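固形石けんの保管と使い切りについて

固形石けんは、置き方と水の切り方によって持ちが大きく変わります。当館の共同洗面所および調理室では、下記の要領により石けんを管理しております。ご家庭でもそのままご利用いただける内容ですので、参考としてご覧ください。

1 新しい石けんの下準備
購入した石けんは、包装を外し、風通しのよい棚に立てて並べます。直射日光の当たる窓辺や暖房機器の近くは避けてください。コールドプロセス製法のものは水分を多く含むことがあり、2週間ほど寝かせると表面が締まり、溶け崩れが少なくなります。並べる際は石けん同士が触れないよう間隔を空け、途中で一度上下を返します。香りの強いものは、ほかの石けんと棚を分けてください。

2 石けん置きの選び方
底に水がたまる皿は適しません。溝や穴のあるもの、または脚付きのものを選び、シャワーの水が直接かからない位置に置きます。木製の石けん置きを使用する場合は、2台を用意して交互に使い、使用しないほうは陰干しにします。黒ずみが出たときは、目の細かい紙やすりで木目に沿って軽く削り、粉を拭き取ってください。

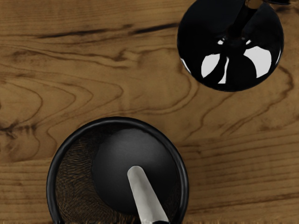 石けん置きに付着した石けんかすは、40度前後の湯に浸してから古い歯ブラシでこすると容易に落ちます。金属製のものは、酸性の洗浄剤を用いるとさびを生じる場合がありますので、湯洗いのみとし、布で水気を取ってから戻します。当館では毎週金曜日の閉館後にこの作業を行っています。

3 小さくなった石けんの扱い
薄くなった石けんは、新しい石けんの裏面に貼り合わせます。両方の面を湯で湿らせ、軽く押し付けたまま一晩置いてください。貼り合わせにくい形のものは泡立て用の網袋に集め、9個を上限として口を結びます。これを超えると袋の中まで乾かず、においの原因となります。異なる種類を混ぜる場合は、肌の弱い方の使用する袋を必ず別にしてください。

4 泡ポンプ容器への詰め替え
液体石けんを泡ポンプ容器に移すときは、泡タイプ専用の詰め替え液を使用してください。通常の液体石けんは濃度が高く、ポンプの網目が詰まることがあります。残液への継ぎ足しは行わず、容器を空にして湯ですすぎ、ポンプ部分も湯を数回通したうえで完全に乾かします。詰め替えた月を容器の底に記入しておくと、管理が容易です。

5 蛇口まわりの白い跡
石けん成分と水道水中のミネラルが結び付いた跡は、クエン酸水を含ませた布を当て、3分を超えない範囲で置いてから水拭きします。塩素系漂白剤との併用は有害なガスを発生させるおそれがあり、厳禁です。大理石には使用できません。

なお、本要領は4月に改訂したものです。石けんの使用により肌に赤みやかゆみが生じた場合は、直ちに使用を中止し、医師にご相談ください。

生活講座担当 アベラルド・ビルカ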